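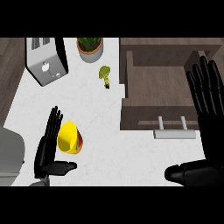 Training view: two-handed robot at the counter, drawer open.

Shift operator, robot kitchen cell (6 posts)
Lenow, Ovormont site

Lenow is moving drawer loading and counter clearing at Ovormont to two-armed robots. Kitchen staff who now do this work by hand may apply first. The operator starts tasks, watches the arms, stops them when a grasp fails and logs the fault. Lifting and reaching drop to a small part of the shift. Screen time rises to 50 minutes in each hour, followed by a break.

Training is 15 days in the Miah simulator. Tasks include placing food items in an open drawer.
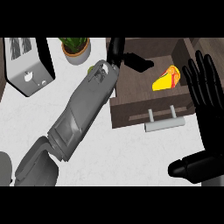

Malsha Ekanayake: My wrists hurt less since the switch, but I miss talking while I work. Ask for a two-person shift.

Required: six months of kitchen work. No coding. Training is paid. Apply to the Ovormont staff office by 5/24/23. Posts start in November.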